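Gorari (fashion label)

Gorari is a clothing label that produces unlined outerwear, trousers and knitwear in small runs. It was founded by the pattern cutter Gorazd Radonjić and works from a studio in Drollusdale. The label does not follow the spring and fall calendar. It issues numbered groups of garments, called sets, and a set stays in production until its cloth is used up.

Background

Radonjić trained in men's tailoring and worked as a cutter for the shirt maker Pacheco before starting the label. The first set held 12 garments, all cut from one weight of cotton twill. It was sold by appointment from the studio and later through the retailer Flalau, which remains the only outside stockist.

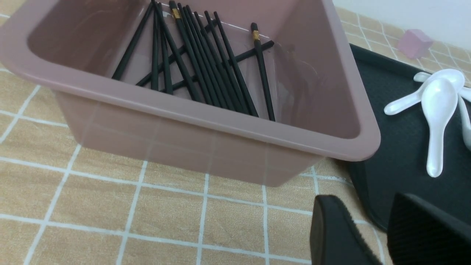

Black chopsticks in a pink plastic bin.

Construction

Most Gorari garments are cut without a side seam. Front and back are joined in a single panel that wraps the body and closes under the arm, with shaping taken into a curved dart at the waist. Sleeves are cut in two pieces and set by hand. Seam allowances are wide, so that a jacket can be let out by up to 3 centimeters at the back.

Coats are left unlined and the inside seams are bound in cotton tape. Pockets are bagged out in the shell cloth. Trousers have a straight waistband with a split at the center back, a feature carried over from tailored trousers, and are sold with unfinished hems.

Sizing

Sizes run from 1 to 6 and are based on chest and back length. The same scale is used for men and women. Knitwear is made in three widths only. A chart of finished measurements is sewn into the left inside pocket of each coat.

Release method

A set is shown once, on hangers, in the studio. There is no runway presentation. Orders open on the day of the showing and garments are delivered in the order in which payment is received. The largest set to date ran to 333 pieces across all styles. Repairs are accepted in May, when the studio stops cutting.
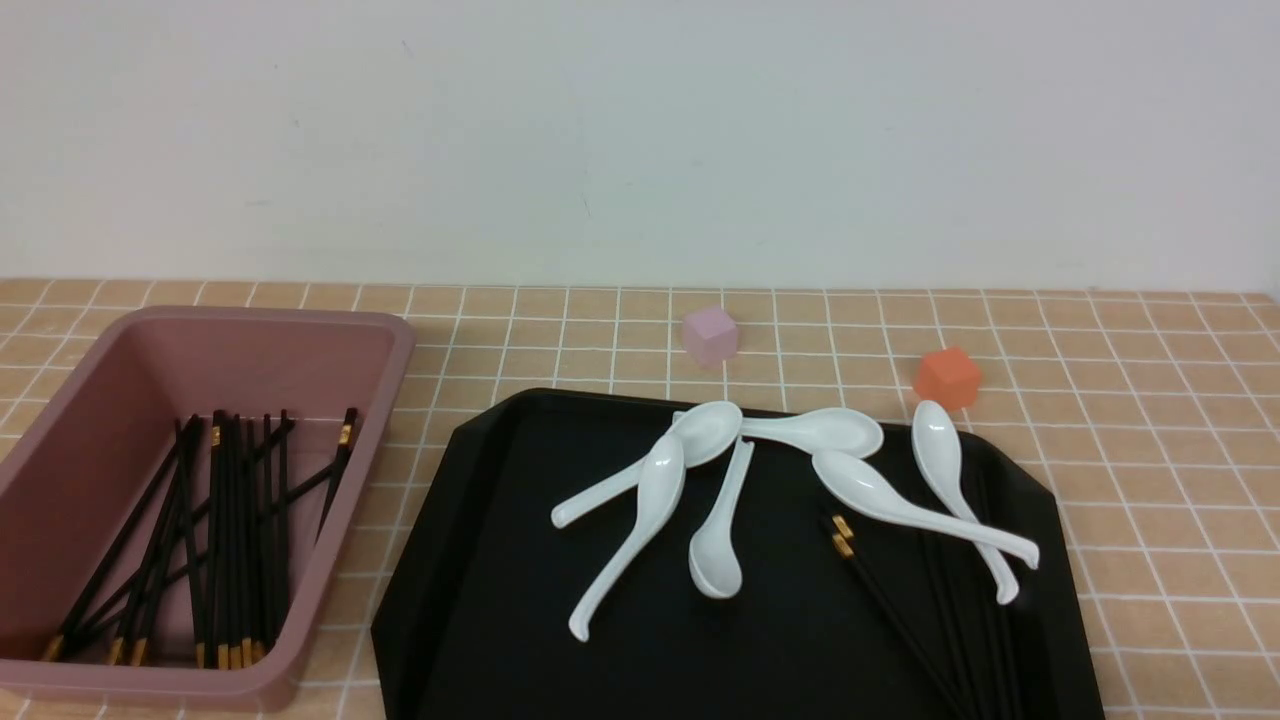

Radonjić has said that a second showing would only repeat the first, and that buyers who want to study a coat should turn it inside out and look at the tape. He has also stated that the numbering of sets carries no meaning beyond the order in which the cloth arrived.

Reception

Trade coverage has mainly dealt with the wrapped panel, which uses more cloth than a standard block. Critics of the cut note that it limits the use of checks and stripes, as the pattern cannot be matched under the arm. The label has used plain cloth in every set except the fourth.

See also
Pattern cutting
Ready-to-wear
Unlined jacket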